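スタジアムまでの道のりについて

先月の試合のことを、ようやく書きます。日本語で長い文章を書くのは久しぶりなので、変な表現があったらすみません。間違いを見つけた人は、コメントで教えてくれると勉強になります。

私が応援しているチームはWesiventといいます。二部リーグの、あまり強くないサッカーチームです。今年の一月に、チームは町の中の古いグラウンドから、郊外の新しいスタジアムに移りました。名前はPlirkgateスタジアムです。屋根があって、座席もきれいで、雨の日でも靴が泥だらけになりません。それは本当にありがたいと思っています。

けれども、そこへ行く方法が問題です。

前のグラウンドへは、私の家から歩いて行けました。途中でパン屋に寄って、同じマフラーを巻いた人たちの後ろをゆっくり歩いて、川を渡ると照明が見えてきます。今は電車に乗って、Chiriacという小さな駅で降りて、そこからシャトルバスに乗ります。バスは試合の日だけ走ります。時刻表には「随時」と書いてあります。私はこの「随時」という言葉を辞書で調べました。「必要なときにいつでも」という意味だそうですが、私の経験では、バスが来たときが随時です。

その日は友人のEmilian Voicuさんと一緒でした。試合は午後七時に始まる予定で、私たちは五時半に駅に着きました。十分に早いと思っていました。しかし、駅前の広場にはもう長い列があって、列の最後がどこなのか、最初はわかりませんでした。駐輪場の裏まで歩いて、やっと最後の人を見つけました。 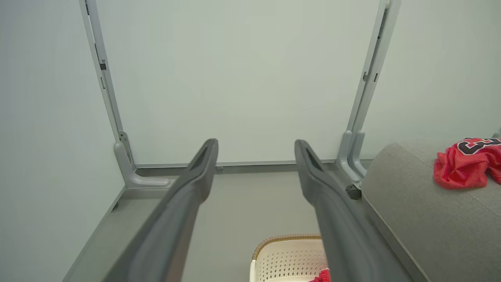
バスの料金は片道5ユーロです。往復の割引はありません。電車の切符を持っていても、年間チケットを持っていても、同じ値段です。駐車場を使う人は14ユーロ払います。それで、家族で来る人はたいてい車を選びます。大人二人と子供二人なら、バスの往復より車のほうがずっと安いからです。すると道が混みます。道が混むとバスも動きません。バスは一般の車と同じ道を走っていて、専用の車線がないのです。

私たちの乗ったバスも、橋の手前で止まりました。運転手さんはエンジンを切って、ラジオの音を少し大きくしました。窓の外では、自転車の人たちが次々に私たちを追い越していきました。試合開始の笛は、バスの中のラジオで聞きました。近くに座っていたおじいさんが「家で聞くのと同じだ」と言って、何人かが笑いました。

席に着いたのは前半の二十分を過ぎたころです。スコアはもう0対1でした。後半に一点返して引き分けになりましたが、同点のゴールの直後に、私の前の列の人たちは立ち上がって帰り始めました。帰りのバスに早く乗るためです。その気持ちはよくわかります。でも、ゴールを喜んでいる途中で、時計を見て、上着を着て、階段を下りていく人たちを見るのは、少し寂しかったです。

試合のあと、クラブに手紙を書きました。返事をくれたのは、サポーター窓口のMargit Lundeさんです。丁寧な返事で、バスを運行しているNesicoという会社と話し合っていること、来季は台数を増やしたいと考えていることが書いてありました。専用車線については、道路は市のものなので、クラブだけでは決められないそうです。それは正しい説明だと思います。ただ、スタジアムを建てる前に市と話すことはできなかったのでしょうか。もう一度そう書いて送りましたが、その返事はまだ来ていません。

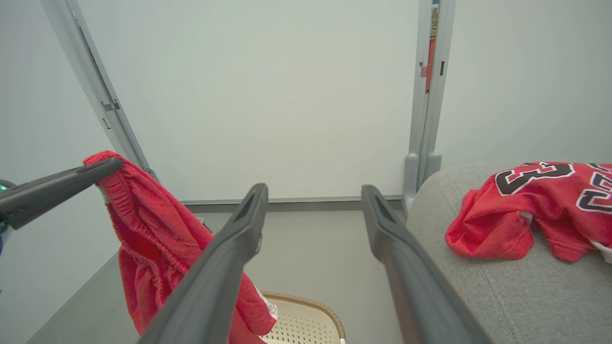 Emilianさんは、駅から歩けばいいと言います。地図で見ると一時間もかかりません。それで次の試合の日に、二人で歩いてみました。前半の道は悪くないです。畑の横を通って、小さな教会があって、馬もいました。問題は環状道路のところです。歩道が急になくなります。反対側に渡りたくても横断歩道がなく、私たちはガードレールの内側の草の上を、一列になって歩きました。大きなトラックが通るたびに、帽子が飛びそうになりました。夜にここを歩いて帰るのは無理だと思います。街灯もありません。

だから帰りはまたバスに並びました。列の中で、私は去年までの年間チケットのことを考えていました。今年の年間チケットは138ユーロでした。試合の数を考えると、高い値段ではありません。チケットだけを見れば、私は今でもこのリーグは良心的だと思います。しかし、ホームの試合に全部行くと、バスと電車のお金がチケットの値段に近づいてきます。家計簿をつけながら、私は初めてそのことに気がつきました。サッカーを見るためのお金と、サッカーを見る場所に着くためのお金を、別のページに書いていたのです。

年間チケットを持っている人が、それを見せるだけでバスに乗れるようにしてほしいです。チケット代が少し上がってもかまいません。今は乗り口で一人ずつ小銭を払っているので、それだけでも出発が遅れます。前のバスでは、運転手さんのおつりがなくなって、お客さん同士で両替をしていました。私も2ユーロの硬貨を何枚か出しました。

それから、試合が終わったあとに、もう少しスタジアムの中にいられるといいと思います。売店は後半の途中で閉まってしまいます。温かいスープでも売っていれば、三十分くらいは座って待つ人がいるはずです。全員が同じ時間に外へ出るから、あの列ができるのです。前のグラウンドでは、試合のあと、選手の家族も近所の人も、みんな同じ小さな食堂で話していました。負けた日でもそうでした。

次のホームゲームは、午後三時に始まります。昼間なので、行きはまた歩くつもりです。Emilianさんは自転車を買うと言っていますが、スタジアムの自転車置き場はメインスタンドの反対側にあって、門が一つしか開いていません。もし自転車で通っている人がいたら、どの門から入っているか教えてください。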